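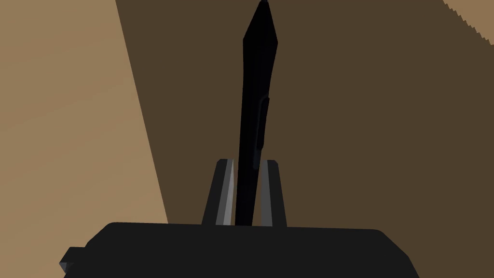
Clegg, August

The annual review of the Wasis Reading Room has now been completed, and I wish to set down on this blog a few remarks that did not fit in the formal report. The Reading Room opened its doors with 98 registered members and a lending shelf that occupied a single wall. It continues to serve the town of Clegg and the farms along the Gona road.

The chief matter under review was the length of loans. Members were formerly permitted to keep a book for 21 days, with one renewal. Many of those who wrote to us live at a distance and come into town only once a month. The loan period has therefore been extended to 26 days for all members, and the renewal has been kept. Fines will remain as they are.

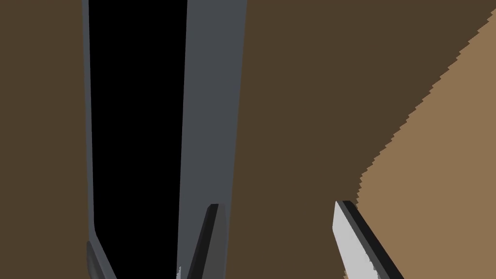

The author is Secretary of the Wasis Reading Room

A second matter concerned the Cakari collection of local histories. These volumes may be read on the premises during opening hours but may not be borrowed. Several members asked that this rule be relaxed. After careful thought it has been kept for the present - some of the bindings are in poor condition, and replacement copies are hard to find. Readers who need a passage for study may request a copy at the desk, up to 2 pages at a time.

I should add a personal note on the quiet hour. It was introduced as a trial and drew some complaint, chiefly from parents. I have come to value it, and I regret that the notice on the door was worded so sharply. A new notice has been written.

Membership forms for the coming year are available at the desk until closing time. Members who have moved house are asked to give their new address when they renew.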